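Milbridge Community Board > Sports & Clubs > Swim club gear share

tidewater_dad
Does anyone know what's happening with the kids' gear share at the Milbridge open water club? My daughter starts in April and the form says wetsuits are "subject to availability." We can't buy new at $177 right now.

kpell
They have suits. What they're short on is small sizes. Email Johanna Gasser, she keeps the list. Pickup is Sunday at the boat ramp, 7 a.m. until they run out.

Zekley_Rd
My problem with the gear share is that it goes to whoever shows up first. We drove in from Heltotville twice and got nothing. Kids from town had two suits each.

kpell
One kid had two suits, and one of those was for his sister. There are 3 people running this thing.

Zekley_Rd
Fine, but a waiting list would fix it. Camacho does it that way and it works.

marlow_b
I help at pickup. We tried a list last year and half the families didn't come, so suits sat in the shed while other kids stood on the beach. I'd be open to trying it again if people confirm the night before.

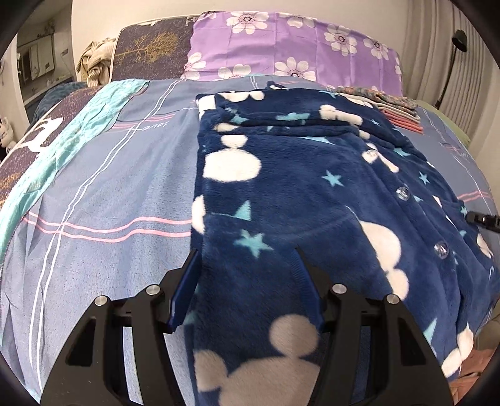 Suits aren't the biggest gap anyway. The younger ones come out of the water and stand around in a damp towel for the rest of the session, and a few quit over it. We need warm things to put on after, and they don't have to be sports gear. A navy fleece top that buttons down the front is fine, pajamas or robe, whatever is in the closet - buttons are easier than pulling something over a wet head. Put a name in the collar if you want it back.

tidewater_dad
Thanks. I emailed Johanna. We have a couple of old robes I can bring.

Zekley_Rd
I'd confirm the night before if there was a list. Still think out of town kids should get first pick once a month.

kpell
Don't agree with that part. Smallest kids first makes more sense to me.

marlow_b
I'll bring up the list with Johanna. Bring the robes to the ramp, there's a bin by the shed door.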